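Cosari Distribution Services
Employee Information – Automated Picking Program
Frequently Asked Questions
Last updated 12/02/2021

The questions on this page were submitted by employees of the Rattanakul site through the suggestion box, by e-mail, and at the shift meetings held in September. Answers have been reviewed by the Site Operations Office and by Human Resources. Employees who do not find their question here should use the contact information at the end of the page.

GENERAL

What is the Automated Picking Program?

The program introduces robotic picking for small, light goods at the Rattanakul site. It covers the toy and gift lines and the returns desk that serves them. Pallet handling, receiving, and truck loading are not included, and no decision has been made to include them later.

Which equipment will be installed?

The site will receive four picking stations supplied by Bovov. Each station consists of one robot arm, a guarded work area, and an operator position with a stop button within reach. The software that assigns orders to the stations is called Prunamine and will replace the present order screen for those lines only.

Who is responsible for the program?

Napaporn Panyasiri, Site Operations Manager, is responsible for the program as a whole. Training is led by Pavithra Arumugam. Questions of safety are decided by Suha Ghanem, who may stop work at any station without prior approval from Operations.

JOBS AND PAY

Will any positions be eliminated?

No position at the Rattanakul site will be eliminated as a result of the program during the first 14 months of operation. The company will review staffing after that period and will share the results with employee representatives before any change is made. The company cannot make a commitment beyond that date.

I am a picker on the toy line. What will my job be?

Fourteen picker positions will be reclassified as station operator positions. Operators load source boxes, clear items the robot has failed to pick, inspect finished orders, and record faults. The amount of walking in a shift will be considerably lower. The amount of standing will not change much, and employees with medical restrictions on standing should speak with Human Resources before accepting a reclassified position.

Will my pay change?

The base rate for station operators will be no lower than the current picker rate. The individual piece bonus will end for reclassified employees, as the pace of a station does not depend on one person. A fixed shift allowance will take its place. Employees who regularly earn a high piece bonus may see a difference, and each will receive a written comparison before being asked to sign.

May I decline reclassification?

Yes. Employees who decline will be offered an open position at the same grade, usually in receiving or outbound packing. A request to keep the present shift will be honored where a place on that shift is available.

TEACHING AND DEMONSTRATION WORK

What is demonstration work?

The robots learn to handle goods from recordings made by people. An employee uses a hand-held gripper tool, fitted with its own camera, to pick up items and put them down. These recordings are then used to prepare the robot for the same kind of item. The work is done in the training room and does not count toward line output.

What kinds of items are used?

Goods that the line handles often and that are difficult to grip: soft toys, balls, pouches, and items without a firm edge. They are presented in open cardboard boxes of the type used on the shelves. Plush animals receive particular attention – they change shape when held, and they may come to rest against the side of a box, where there is little room for the gripper. 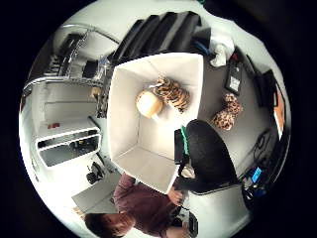
Photo: Cosari Training Office. View from the gripper camera, with a ball-shaped item and a tiger-striped plush toy in the box.

Is the work voluntary?

Yes. Employees may put their names on the list kept by Pavithra Arumugam and may remove them at any time. Taking part, or choosing not to, has no bearing on selection for operator positions.

How long is a demonstration session?

A session lasts no more than three hours, with a break in each hour. No employee will be scheduled for more than three sessions in one week. The tool is held in one hand and many of the motions are repeated, so anyone who notices soreness in the wrist or shoulder should stop and report it to the training room lead.

Will I be visible in the recordings?

Possibly. The camera has a very wide view and may take in the hands, clothing, or head of anyone close to the box. Recordings are used to prepare the robots and are not used to measure individual performance or to support disciplinary action. Access is limited to the Training Office and the Bovov project team. Employees may ask in writing that a session in which they appear be deleted. Such requests are handled by Duangjai Sitthichai in Human Resources.

DAILY WORK AT THE STATIONS

What should I do when the robot drops or misses an item?

Wait until the station light shows that the arm has stopped, then open the guard and place the item by hand. Enter the fault in Prunamine under code 995. Operators should not reach into the work area while the arm is moving, even where the guard allows it.

Will faults be counted against me?

No. Fault entries are reviewed by station and by type of item. Complete entries are helpful to the program, and supervisors have been instructed not to discourage them.

Who decides the speed of a station?

Speed settings are approved by Suha Ghanem and may not be changed from the operator position. A supervisor who wishes to raise the speed must submit a request and obtain the agreement of the operators on that shift.

What happens when a station is out of service?

Orders return to manual picking. For this reason, all operators will keep their picking certification, and a refresher will be scheduled on paid time.

CONTACT

Program and schedule: Napaporn Panyasiri, Site Operations Office
Training and demonstration sessions: Pavithra Arumugam, Training Office
Safety: Suha Ghanem
Pay, reclassification, and recordings: Duangjai Sitthichai, Human Resources
Employee representative, all shifts: Oranuch Chareonsuk

Printed copies of this page are available in Thai and English at the Human Resources counter.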